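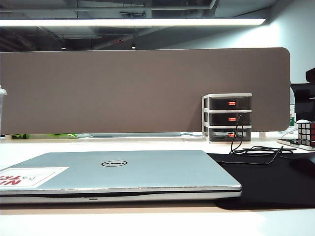
Duvenbridge Night Line

By Shireen Xaba
Updated in February

We use cookies to remember your settings and count visits. Accept all | Manage choices

The Duvenbridge Night Line is a telephone listening charity that serves the river town of Duvenbridge and the villages upstream as far as Nulosside. It takes calls from 7 p.m. to 7 a.m. every night of the year, and it has become one of the best-loved small charities in the region. Callers can talk about anything at all, from grief and debt to a bad day at work, and they don't have to give a name.

Origins

The line grew out of a supper club at the Van der Merwe Hall, where regulars had started swapping phone numbers so that people living alone would have someone to ring after dark. Demand soon outran the club's address book. A single shared number was set up with 2 handsets and a borrowed back office, and 13 listeners covered the first winter between them – a remarkable effort for people who mostly had day jobs as well!

Training

New listeners complete a course of evening classes followed by a spell of supervised shifts. The course covers open questions, silence on the line, calls from children and the limits of confidentiality. Listeners do not give advice. They are taught to stay with whatever the caller brings, and many say the training has changed how they talk with their own families.

Shifts run in pairs, with a shift leader reachable by phone. A debrief closes every shift, however quiet the night has been. The charity now has 212 trained listeners, the largest number in its history.

Funding

The Night Line receives no regular public grant and depends on gifts, legacies and events. The best known of these is the Bandero, a lantern-lit walk along the towpath from Nulosside to the Van der Merwe Hall, with brass bands playing at the locks and hot soup at the finish. The name comes from a marching tune that the bands play as the last walkers come in, and it is a wonderful thing to hear across the water. Walkers collect sponsorship, and 100 percent of it goes to phone costs and training.

Smaller sums come from collection tins in shops and a Wednesday quiz league, whose entry fees go straight to the charity.

Outreach

Listeners visit high schools, farm markets and the bus depot to talk about loneliness and how to be a good listener. The depot visits began at the drivers' own request and led to a card with the Night Line number being placed on every late bus.

See also

Van der Merwe Hall
Bandero (walk)
Nulosside towpath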